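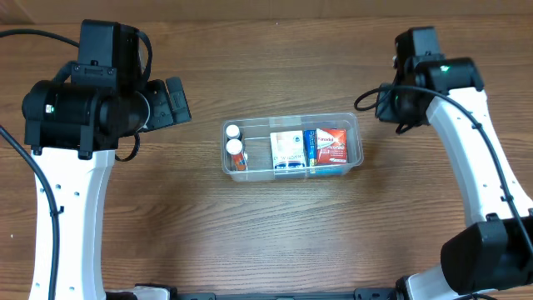 The Imthorpe Public Health Office reminds residents that the household medicine return program is open again at all branch pharmacies. Last year the program took in 2,500 pounds of expired and unwanted medicine. Residents are asked to gather items at home before visiting. A clear plastic container with a few medicines in it, set out on a wooden table, is enough to begin sorting. Please keep labels readable and cross out your name.

Accepted: tablets, capsules, creams, inhalers, and liquids in their original bottles, tightly closed. Not accepted: needles, thermometers, and medical waste. These go to the Drorkow transfer station, which takes them by appointment only.

Drop-off points are now at 15 pharmacies, including the Hoàng Pharmacy on Altix Road, where the bin has moved to the counter by the rear entrance. The full list is posted at every library branch.

Please do not flush medicine or pour it down the sink. Water testing in February found traces of common painkillers at two sites downstream of the Drorkow plant — both sites will be tested again this fall.

Program coordinator Hằng Đàm will take questions from the public at the Imthorpe Library, Room 19. Interpreters are available on request.

Households that cannot travel may ask for a prepaid return envelope. The office mailed 368 of these last year. Allow two weeks for delivery.

Posted 27/08/2023. Imthorpe Public Health Office.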